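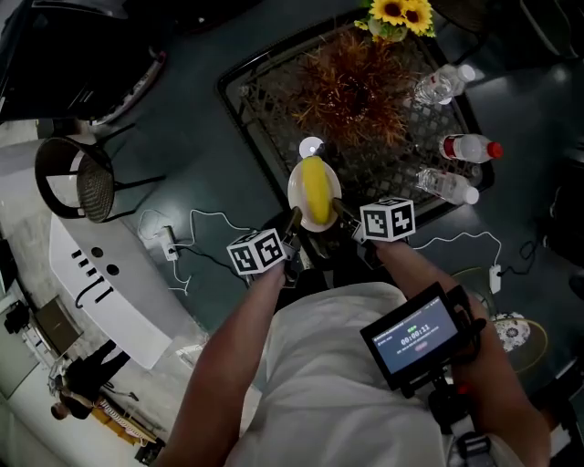

Thư Mai took the view last month that the gray lines on our white plates are scratches in the glaze, and that every plate showing them should be withdrawn and replaced.

I would be grateful for other opinions before I act on that advice. I am responsible for the dining room at the Wundstead residence, where we serve a midday and an evening meal. We own 209 round white dinner plates, bought new from Pomutness in October. At the last inventory, 62 of them had fine gray lines across the eating surface, mostly toward the center. The lines do not come off in the dishwasher, and they do not come off with ordinary dish soap and a sponge. To the fingertip the plates still seem smooth, although two members of my staff disagree with me on this point.

The amount available for tableware until the next budget is $700, and it must also cover soup bowls, of which we are short. I would therefore like to know the following. Are these lines damage or a deposit? If they are a deposit, may they be removed safely, and with what? Are the plates fit for use in the meantime?

The cutlery is stainless steel. The plates are washed with a powder detergent and stacked directly on one another while still warm.
Hipólito Durán
Wundstead

3 replies

Ngô

In most cases of this kind the lines are a deposit. Stainless steel is often harder than people expect, but a sound glaze is harder still, and when a knife or fork is drawn across it a very thin trace of metal is left behind. It looks like a pencil line. Dishwasher detergent has little effect on it.

The following procedure is suggested for a single plate before the whole set is treated.

Wash and dry the plate. Wet the marked area with a little water. Apply a small amount of a mild powder or cream cleanser whose label states that it may be used on glazed dishes. Cleansers containing oxalic acid are usually the most effective on metal marks; the label should be read in full, gloves should be worn, and the product should never be combined with bleach or any other cleaner. Rub gently with a soft damp cloth in small circles for up to a minute, and do not leave the product standing on the plate for longer than its label permits. Rinse very thoroughly, wash the plate again with dish soap, and rinse once more.

If the line has gone, it was metal. If it has become fainter, the treatment may be repeated. If there is no change, and a fingernail drawn slowly across the line catches on it, the glaze has been cut, and the plate should be set aside. The same applies to any plate with a chip on the rim or a crack that can be felt, whatever the condition of its center.

Steel wool and green scouring pads should be kept away from the plates. They roughen the surface, and a roughened surface collects new marks much faster than a smooth one. I would inquire of the kitchen staff whether such pads are in use at present – it is a common explanation for a large number of marked plates in a fairly new set.

On the matter of stacking, the unglazed ring on the foot of a plate can be abrasive. Turn one over and feel it. If it is rough, a paper or felt liner between plates will help, and plates should be lifted from the stack and not slid. Marks made by the foot tend to be curved, whereas cutlery marks are short and straight and run in all directions. Allowing the plates to cool before stacking does no harm, but I do not believe the warmth is the cause here.

As to use in the meantime, gray marks on a smooth, intact glaze are generally regarded as a matter of appearance. For the particular plates you own, the manufacturer should be asked to confirm this in writing.

Priduvell customer

We use Priduvell paste for everything in our kitchen and it is satisfactory. Please consider melamine plates. They do not show gray lines.

Thư Mai

I should clarify my earlier advice, which is quoted above somewhat more firmly than I gave it. I was shown two plates, and on one of them the nail did catch. I recommended replacement on the strength of that plate, and I had not been told that so many others were smooth.

I have no objection to the cleaning test described by Ngô and would support carrying it out on five or six plates taken from different stacks. I would add that melamine is unsuitable for a dining room where plates are reheated in a microwave, as I understand yours sometimes are in the evening.

I would also ask Pomutness for the terms of sale. Some suppliers will exchange plates on which the glaze has failed within the first year, and they will want to see the plates before any cleanser has been applied. It would be prudent to keep a few of the worst ones untreated until a reply has been received. The soup bowls need not wait for any of this.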